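The Last Ferry to Stismont

Part One: The Horn

The spring I was 19 I got the best job in Drerdale, and I will fight anyone who says different. I was the summer help at the ferry museum! It had one room and a ramp, and it had the horn off the Mathew, which hung on chains from the ceiling like a big brass ham.

The Mathew had crossed the lake to Stismont and back for longer than my grandmother had been alive, and then one April evening she tied up and never went out again. Now it was 60 years later, and the town wanted to mark it. There would be speeches on the landing and a reading of the log. And at 7:15, the minute she came in for the last time, somebody was going to blow the horn.

"Who's somebody?" I asked.

"Whoever can," said Harish Annamalai, who ran the place. 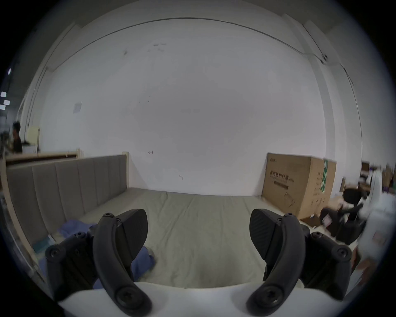

Blue cloth and a teal packet on the bed.

Well, I tried. I climbed on a stool and blew until I saw spots, and what came out was the sound of a cow thinking. Harish laughed so hard he had to go stand by the door. The horn was built for steam, he told me, and no pair of lungs in the county was going to wake it up. What we needed was a compressor, and the only one big enough belonged to the Donero boatyard, over in Stismont, where they still hadn't forgiven us for keeping the horn in the first place.

So I took the bus around the lake (two hours! the Mathew did it in 25 minutes!) with a box of log books on my knees, because I thought they might like to see them. I read the whole way. There was one line for every crossing: wind, passengers, anything odd. A piano went over in March. A bride went over, and came back the same afternoon by herself, and was given tea.

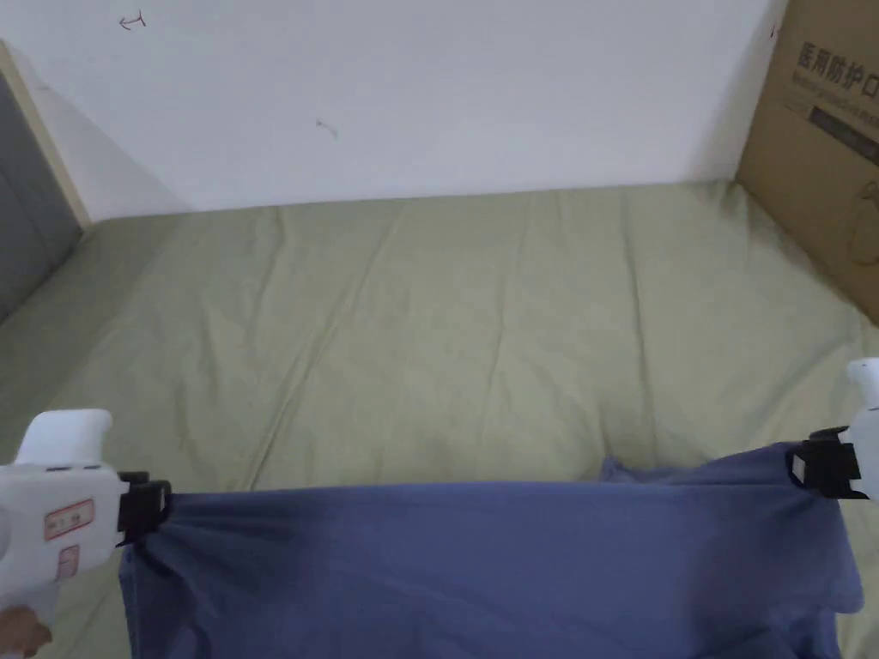
Held up by the top corners.

The woman at the boatyard didn't say a word about the horn. She turned pages. She found her father on his first day of work, age 14, listed as "boy, seasick." She read it out loud and then she read it again to the men in the shed, and one of them wanted to know if his uncle was in there, and I missed two buses home.

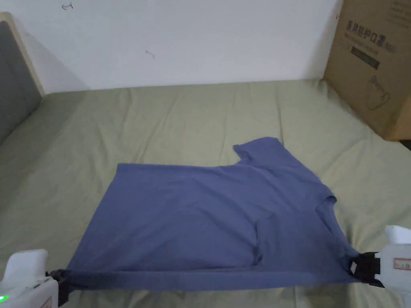

Part Two: 7:15

They came over on the night in a barge, with the compressor roped down in the middle and what looked like half of Stismont sitting around it. I had never seen so many people on our landing. Harish gave the shortest speech of his life. He said the Mathew had made 3,430 crossings in her final years, that he'd checked the figure himself, and that he would like to hear from anybody who had been on one of them.
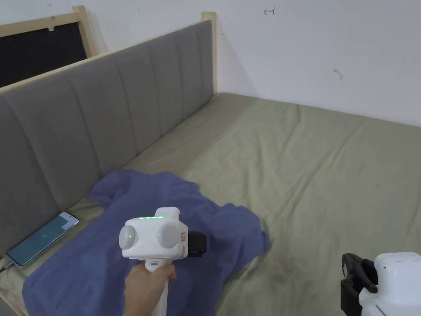

Hands went up all over the place, old hands mostly, and he hadn't planned for that, so he just pointed and let them talk. A man remembered the smell of the engine. A woman sang the song the deckhand used to sing, all 3 verses, and some of the Stismont people knew a different second verse and sang that one on top of hers. It was glorious. It was also 7:22 by then, and I was jumping up and down with my hand on the valve.

"Harish!" I yelled. "The time!"

"Oh, let her be late," he called back. "She always was. It's in the log."

So I waited for the end of the song, and then I opened the valve all the way, and every dog on both sides of the lake began to bark.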